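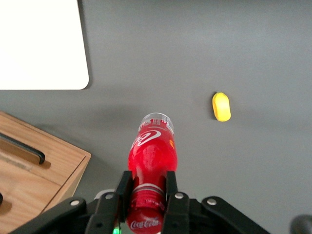 The rulebook for a tidy table: Nesma Hamdy on good practice for two-armed robots

Nesma Hamdy keeps the rules taped inside a cupboard door, and the first thing she does when I come in is open it and show me. Two sheets, printed small, with corrections in three colours of pen. "It began as one line," she says. "It said: write down what you changed. Everything else grew out of that, and I love every scruffy bit of it!"

Hamdy looks after working practice at Skallico, where two-armed robots are taught everyday table jobs such as picking up bottles, shifting boxes and opening drawers. The project is called Brusero, and by March 2025 her team had logged 372 sessions under the same set of rules. She talks about them the way other people talk about a garden.

I ask where a newcomer should start, and she goes straight to the objects.

"Use real things. Go to the shop! A drinks bottle is brilliant because it's everything at once. It's round, it's shiny, you can see through one bit and you can't see through the next, and it rolls off if you look at it wrong. People want to begin with a plain block, and fine, do a morning of blocks, but then get a bottle out."

The rules say that every object has a line in a book: what it is, when it came in, and when it should be thrown away. Bottles get tired, she explains. They crease where the fingers close, and a creased bottle is easier to hold than a new one, so the results creep up and everyone feels clever for a week. "We had a lovely run last May and it was all one very squashed bottle. Now it's in the book. Out it goes after 20 grips."

Grip height has its own paragraph. Skallico's people are asked to decide before they start which part of an object the fingers should close on, and to say so in the notes. Hamdy likes the ribbed part of a bottle for early work and the smooth part later on, once the arm's path is settled. "Write down which," she says. "If you only write 'picked up bottle' I will come and find you."

She is just as keen on the question of where things sit. The table has fixed furniture and loose objects, and the rules treat them separately. A cabinet or a tray is furniture. It is placed at the start of the day and left alone, and if somebody knocks it the session is closed and a new one opened. Loose objects are meant to move about between goes, and they should land in places that a person might really leave them, at odd angles and on their sides.

"Put the bottle down like you've just come in from work," she says. "Don't line it up with the edge. I can always tell when an engineer has laid a table."

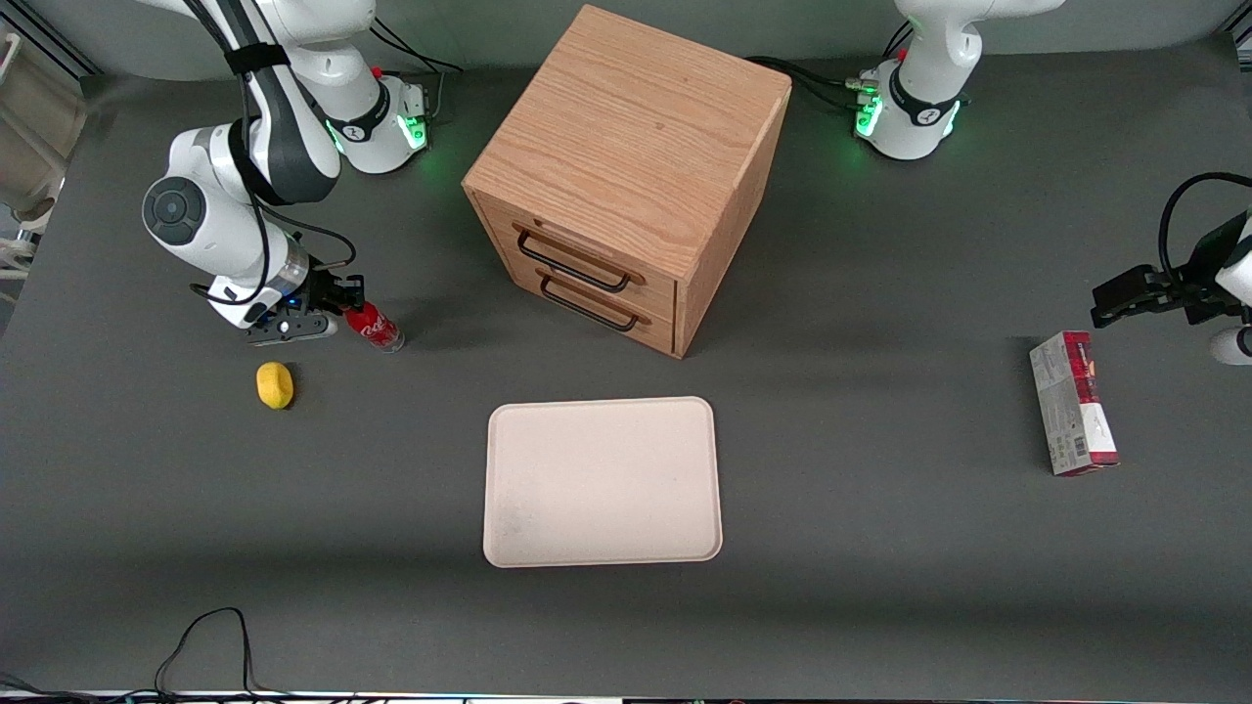
The Brusero table, with both arms, the cabinet and the tray in view.

Her colleague Anežka Hájek joins us with tea and a disagreement. Hájek wrote the section on two arms sharing one space, and she thinks it is still too short.

"With one arm you mostly worry about the table," Hájek says. "With two you've got the table and the other arm, and the cables of both. So the rule is that each arm has a side, and the middle belongs to whoever has called it. Out loud, if there's a person driving. You say 'middle' and you wait for the answer."

Does it feel silly? "For a day, yes. Then you go and visit a lab that doesn't do it and your shoulders are up round your ears."

Cables come up again and again. The sheet asks for a look along the full length of each one before the arms are powered, with the arm put through its furthest reach by hand or at the slowest speed. A loop needs to be big enough to let the wrist turn and small enough to stay clear of anything on the table. Hájek would like to set a figure for that. Hamdy would like people to use their eyes. They have been having this argument, very cheerfully, for as long as they have worked together, and the sheet currently says "ample, but look".

They agree completely about hands. No one reaches over the table while an arm is live, even to rescue a rolling bottle. "Let it fall," Hamdy says. "It's a bottle! I will buy you another bottle." The stop button goes where the driver's free hand rests, and it is pressed for real at the start of each day, so that everybody has felt it work and knows the sound the arms make when they halt.

I wondered whether so many rules might slow people down. Hamdy pulls up the log to show me. In the Pešek trials, before the sheet existed, the team had some 1000 recorded goes that they couldn't compare with one another. The furniture had wandered, the objects had been swapped, and the notes said things like "better today". All of it had to be set aside.

"That was a sad afternoon," she says. "But what a good reason to get organised! Now I can open any session and know what was on the table, who was driving and what they were trying to do. You can ask proper questions of it."

Failed goes stay in the log too, marked as failed with a few plain words on why. Hájek is strict on this and won't accept "bad grip" as a reason. Too high, too low, slipped on closing, bumped on the way in: any of those will do. She reads through the failures on her own once a month and says it is her favourite job.

Next for the pair is a shared version with Skullevar, a smaller workshop that does similar work with different arms. The two teams have been swapping sheets and crossing out each other's sentences. Skullevar has already talked them into a rule about lighting, with blinds set to the same mark each morning, and Hamdy is delighted with it.

Before I go she adds a line to the sheet in green pen, under Objects. It reads: "Fruit shapes: note which way the pointed end faces." Hájek reads it over her shoulder and asks for the pen.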